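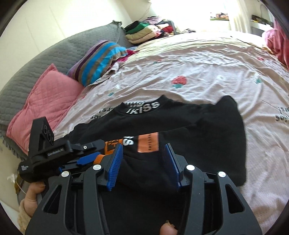 A hand-held gripper takes hold of a black long-sleeved top on a strawberry-print duvet cover.

Grippers recalled after pinched fingers
10 Dec 2018

If you're one of the people in Vurkbridge who has been doing laundry for Itidero this fall, check your email before you pick up the gripper again. All 80 of the hand-held units that went out to homes are being called back for a repair, and the home sessions are on hold until they've been seen to.

I've had one of these on my kitchen counter since October, so I have a bit of an interest in this one! For anybody who hasn't run into the project, you hold the gripper like a big pair of tongs, squeeze the trigger, and fold your clothes with it while a camera on top records the whole thing. The recordings go to Itidero, who use them to teach robot arms to handle clothes. T-shirts, pajamas, band hoodies, whatever is on the bed that day.

The trouble is in the trigger. It's supposed to let the jaws open slowly when you ease off. On some units the return spring has been slipping off its post, and when that happens the linkage snaps back all at once. If your fingertip has wandered up between the plates (and mine does, constantly, it's just where your finger wants to go when you're tugging at a sleeve) it gets nipped, hard.

Two people have been hurt so far. One was Genalyn Yap, who lives over on Benavides and was working through a pile of her daughter's school clothes when it happened. She told me she yelled loud enough to bring the neighbor out. She had a blood blister and a black nail, and she's fine now, though she's done with folding for the year. The other person went to urgent care and came home with a splint, and has asked me not to use a name.

I called Itidero on Friday and got Yeison Condori, who runs the home sessions. He didn't try to wriggle out of it, I'll give him that. The springs came in a new batch from their parts supplier, Orkari, and the posts they hook onto were made a hair too short to hold them. On the bench everything passed. In people's bedrooms, with somebody squeezing the trigger over and over for an hour, the springs started to walk.

"We tested the jaws and the camera mount to death," he said. "We didn't test the part where your hand goes nearly enough."

There's a second piece to this that bugs me more. Nilton Cuadros, another folder, wrote in to the help address in the first week of November to say his trigger was clicking and felt loose. He got an automatic reply and then nothing. Condori says the message was filed under recording problems – the camera people looked at it, saw that the video was good, and closed it. Complaints that mention a hand or the trigger now go straight to him.

The fix is a longer post and a guard that covers the gap by the handle. Hazel Villanueva is doing the swaps at the Itidero office, and she expects to need two weeks to get through them all. Drop yours off in the box it came in, or ask for a pickup if you can't get there. Please don't open it up and try to hook the spring back on yourself, even if you can see it hanging.

Anybody with a session booked this month still gets paid for it. The 600 recordings already turned in are being kept and used as they are. Sessions start up again after New Year's, and new sign-ups will have to wait until March.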